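Dralbridge Tenant Information Office
The summer lease turnover begins soon, and our front desk is already receiving questions about security deposits. This thread sets out how deposits work in city-managed rental housing, including Declercq Court and the Senen Street buildings. Please read to the end before calling.
20 shares

A security deposit is money held by the landlord during the tenancy. It remains the tenant's money unless the landlord shows a reason to keep part of it. It is not the last month's rent, and a tenant who stops paying in the final month on that assumption may be billed for late fees.

For city-managed units the deposit is $400, whatever the size of the apartment. Households that moved in under an older lease may have paid a different amount. The figure that counts is the one printed on page two of your signed lease.

Notice must be given in writing. A message left with the building superintendent does not count as notice, and neither does a conversation at the rent window. The form is available at the front desk and may also be mailed. Keep a copy with the date you handed it in.
4 comments

If more than one adult signed the lease, each of them must sign the notice. When one roommate leaves and the others stay, the deposit stays with the unit. The departing roommate should settle his or her share with the others directly. This office cannot divide a deposit between roommates and cannot rule on private agreements.

Every tenant may ask for a walk-through before moving out. We strongly recommend it. The inspector will go from room to room with the move-in checklist and tell you what would be charged if the unit were returned in its present state. You then have time to clean or repair those items yourself.

Walk-throughs are scheduled in the morning only. Late June fills up first. Please request your appointment when you hand in your notice, and let us know at that time if you need an interpreter.
7 shares, 2 comments

We are often asked what a landlord may charge for. The general rule is that tenants pay for damage and the landlord pays for ordinary wear. Carpet that has thinned along the hallway is wear. A burn in the carpet is damage. Curtains faded by the sun are wear, and a torn window screen usually is not.

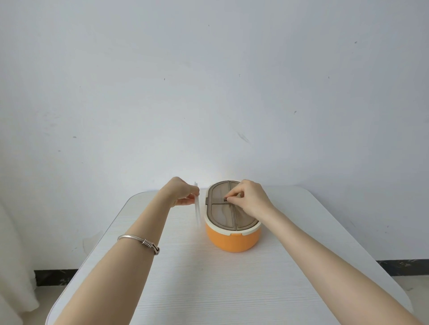 Walls cause more disagreement than any other item on the checklist. Paint in a lived-in room picks up marks over the years, and the lease allows for it. Small dark specks, light scuffs, and a gray smudge on a white wall of this kind, at the back of a table, fall under ordinary wear, and no repainting charge should be made for them. Large holes, crayon, unapproved paint colors, and wall anchors that pull away the plaster are treated as damage.

Tenants sometimes try to help by touching up the paint. Please do not do so unless the superintendent has given you the matching can. A patch in the wrong shade may have to be painted over, and that work can be charged even where the original mark would have been excused.
12 comments

Cleaning is a separate matter. The unit should be returned as clean as it was when you received it. Inspectors look closely at the oven, the inside of the refrigerator, the bathtub, and the tracks of sliding windows. Professional cleaning is not required under the city lease, and no one may insist that you hire a particular company.

Items left behind are charged by the load. Mattresses and couches must go through the bulk pickup program and may not be left beside the dumpsters at Declercq Court. Pickup is free if it is booked a week ahead.

All keys must be returned, including mailbox keys and laundry room fobs. Ask for a receipt. Rent continues to be charged until the keys are received, even if the apartment has been cleared.
3 shares

After the keys are returned, the landlord has 20 days to send either the full deposit or a written list of deductions with the balance. Each deduction must name the item, the room, and the cost. A line that reads only "repairs" or "cleaning" is not sufficient, and you may ask for it to be restated.

The check is mailed to the forwarding address on your notice form. Checks made out to several tenants must be endorsed by all of them. If you do not yet have a new address, you may give that of a relative or pick up the check at the rent window with photo identification.

If you disagree with a deduction, write to the management office first and attach any photographs you have from move-in and move-out. If the reply does not settle the matter, you may file with the Zika Mediation Program. Filing is free for Dralbridge residents, and you do not need a lawyer. Most sessions are held in the evening.
9 shares, 5 comments

Tenants of private landlords: the amounts and deadlines in this thread apply to city-managed housing only. Your lease may differ. We can still review it with you at the front desk, and the printed guide covers private rentals in its second half.

Questions about a particular unit cannot be answered in the comments. Please call the office and ask for extension 3434, or stop by before 4 p.m. Have your lease and your move-in checklist with you.
400 shares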